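Notebook – placemat-to-plate, sim runs
July, started 9.40, stopped when the coffee did

Picking up from Kiều's note on the last page. The question is still whether the policy learns where the plate is or has simply memorised a stretch of marble. Training set is 2000 simulated demos from the Hutlow kitchen, plate jittered, fruit drawn at random from the produce set, textures left alone. Gordon wants the textures randomised too. Gordon can wait until we understand the version where they aren't.

Kept 1628 after the filter. The rest went for the usual reasons: fruit spawned with half its volume inside the placemat and left the building at speed, or the planner timed out, or the final pose check failed by a hair. I looked through a handful of the last sort and would have passed most of them. The threshold is Bemer's default and I don't think anyone has touched it since it was written. To do: touch it.

Started with single-fruit episodes because they're the ones I can reason about before lunch.

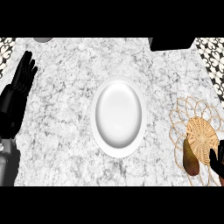 Single-fruit case, head view. Pear on the mat, plate empty.

The petal loops on the mat are a menace. The collision mesh fills in the gaps, so as far as the physics is concerned the pear is sitting on a solid biscuit, while the renderer shows marble through the holes. The depth channel agrees with the renderer. Which of the two the policy believes seems to depend on the checkpoint. Kiều thinks this explains the high approaches in the earlier batch, where the hand stops well short and closes on air with great confidence. I half agree. The other half of me blames the latency setting, which I changed on the same afternoon like an idiot and didn't write down.

Left arm: it has no job in this task and is scored on nothing. Its actions are still in the loss, though, so the network is spending capacity on learning to hold a hand still. Tried masking the left-arm dimensions on a short run. Loss curve looks lovely, as it would, having fewer things to be wrong about. No conclusion about success rate yet.

Two-fruit episodes next. The instruction names one target and the other is a distractor.

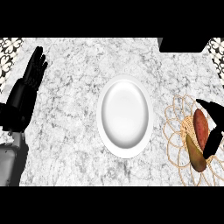
Two fruits touching on the mat, right gripper over them, nothing grasped in this one.

Ran 57 of these on the Larnbridge box before it filled its disk with my own log files. Results so far are by eye only, so treat as gossip: when the fruits are apart it goes for the named one more often than not. When they overlap it goes for whichever is easier to reach and the language input might as well be a shopping list. Swapping the names in the instruction with the seed fixed gave near enough the same trajectory in the cases I overlaid. That's the cleanest thing I've got today and it isn't good news.

Also, the label file calls things "mango" that I would not call a mango, and I couldn't say with a straight face what a few of the others are from this view. If I can't tell them apart by name, grading the policy on it is a bit rich. Asked Olaniyan for the asset list with the proper names. (Got a thumbs up, no list.)

Next:
– rerun the swap test with the seeds logged somewhere other than my head
– 2 mats, same seeds: the woven one and a plain disc, to settle the collision mesh argument
– left arm masked v. unmasked, full length this time
– write down the latency setting. It is whatever is in the config on the Larnbridge box now. Kiều, please don't change it
– ask Gordon if "success" means fruit on the plate or fruit on the plate and still there at the end of the episode. The scorer does the first, the draft says the second

Left the masked run going overnight. Disk cleared, logs off.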